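Prurkar Helpdesk
Ticket: Booking calendar shows wrong end date for yearly storage hire
Product: Jitura Bookings
Site: Crabtree self-storage
Raised by: Elsie Bellamy
Opened: 2021-01-25
Priority: Normal
Status: Resolved

Problem as reported

When I take a booking for a full year, the end date on the customer's confirmation is one day short of what the office screen says. A customer rang this morning with the letter in her hand and I had our screen open, and the two did not match. Monthly bookings look fine. I have not changed any settings. We moved to the new version in November and I can't say whether it was wrong before then.

Reply from support

Thank you for the report. Please could you send the booking reference, and tell us what is in the "Length" box under Hire Terms for that unit. Please also check whether "Count first day" is ticked.

Reply from Elsie Bellamy

Length is 365 days. Count first day is ticked. I tried unticking it and saving, then printed the confirmation again, and the date on the letter had not moved. I have ticked it again so as not to confuse anyone. The reference has gone to you through the secure form as it has the customer's address on it.

Support notes

Made the same booking on our test copy with the same terms. Office screen and letter differ by a day, as reported.
Tried Length set to "1 year" in place of 365 days. Both dates agree.
Tried a monthly booking. Both dates agree.
Restarted the print service and made a new letter. No change.
Cleared stored templates. No change.
Looked at the letter template itself. It does not read the end date from the booking. It works it out again from the start date and the length in days, and always counts the first day whatever the tick box says. The office screen ignores the tick box for any hire given in days.

So there are two faults, one on each side. Passed to the developers at Nurkura, who look after the letter templates.

Reply from support

We have found the cause. Until the fix is in, please set yearly hires to "1 year" and avoid giving the length in days. Existing bookings do not need to be cancelled. Open each one, change the length, save, and print the letter again. The price will stay the same as long as you do not press Recalculate.

Reply from Elsie Bellamy

Done for the one customer and the dates now agree. Is there a quick way to do the rest? I have 200 yearly hires on this system and would rather not open each one.

While you are looking, the stock page has a separate problem. I added a picture to an entry in the packing and cleaning section and it saved, but the caption under it came out in the heading font. Copied from the page as it stands:

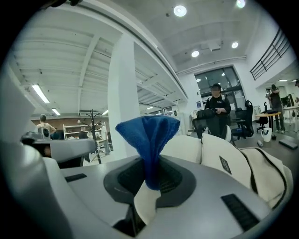

Blue microfibre cloth, with cream padded bag.

It is only the look of it, so please deal with the dates first.

Reply from support

Yes, there is a bulk change. Go to Hire Terms, choose Select by Length, enter 365, and pick "Change to 1 year". Take a backup first from the Tools menu. Letters are not sent out by the bulk change, so you can choose which customers need a new one.

The caption font is a known fault in the stock page style sheet. Please reload the page with Ctrl and F5. If it is still wrong, switch the site theme to Plain and back again.

Reply from Elsie Bellamy

Backup taken and bulk change run. It stopped on 2 bookings with the message "Record in use". They were open on the front desk computer. I closed them there and ran it again and it finished. Spot checks on the screen and the letters all agree.

Reloading did nothing for the caption but changing the theme and back did put it right.

Please close this.

Support notes

Template fix received from Nurkura and tested with the tick box on and off. Office screen fix is listed for the next update. Customer to stay on "1 year" until then.
Ticket closed.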